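4.2 How players talked about side characters

When we first sat down with the interview material, we expected most of the talk to be about the heroes of Zostari, the people on the title screen and in the trailers. Our players did mention them, of course, but again and again they drifted off toward Mosirero, the ferry pilot who appears in only two missions and has fewer lines than some of the shopkeepers. Of the 33 players we interviewed, 11 brought him up before we had asked about any character at all, and several were quite happy to spend the rest of the hour on him (we let them, and we are glad we did).

What they remembered was mostly small stuff. They talked about the way he hums while the ferry is docking, or the moment in the second mission when he waits at the pier even if the player is very late. One player had gone back and reloaded that mission many times just to see how long he would stay. Another had written a long backstory for him and shared it on the Skalora fan board, where it picked up a good number of replies and at least two friendly arguments about his age.

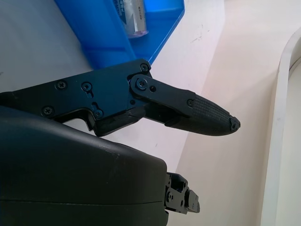

The board posts tell much the same story, though with more heat. We read 576 posts from the character threads, each one coded separately by Kiều Tạ and Heike Stöcker, who then met to talk through the ones they had marked differently. Most of those disagreements had to do with jokes. A post that calls Mosirero "the only real adult in this game" can be read as praise for him or as a complaint about everybody else, and in the end we allowed a post to carry both codes.

Figure 3. Main themes in the character threads, by share of coded posts. Posts with two codes are counted under each.

As Figure 3 shows, posts about voice and manner outnumber posts about combat skill, and this holds for newer and older members alike. We had guessed that long-time players, some of whom had put up to 2000 hours into the series, would care more about how useful a character is in a fight. They wrote about it in more detail, certainly, but they came back to his voice just as often. We return to this point in Section 5, where we compare these threads with the ones about Steinbach, a lead character whose reception was a good deal cooler.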